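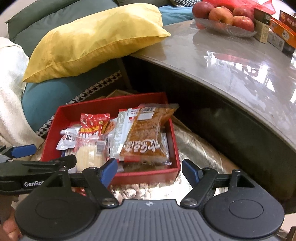
Fig. 4-1. Open red box with individually wrapped snacks.

4. Stocking the Cinon Countertop Vending Cabinet

4.1 Loading a tray

1. Turn the key switch to SERVICE. The display shows a steady amber light.
2. Open the front door and pull the tray forward until it clicks.
3. Place wrapped items between the coils, label side out. Leave the first slot empty.
4. Push the tray back until the latch closes.

Note: Maximum tray load is 770 g. Overloaded trays may stall the coil motor (error E3).

CAUTION: Keep fingers clear of the coils while the door switch is held down.

4.2 Setting the item count

1. Press MENU, then 2.
2. Enter the tray number and the number of items loaded. A full tray holds 33.
3. Press OK. Repeat for each tray.
4. Turn the key switch to RUN and close the door.

The vend counter resets to zero after 1,000 sales. Write down the reading before it resets if you use the Zendale billing sheet.

4.3 Storage of spare stock

Store unopened stock in a dry place away from the rear vent. Do not stack cartons on top of the cabinet. For replacement coils, see Section 9.

2 comments
Shares: 5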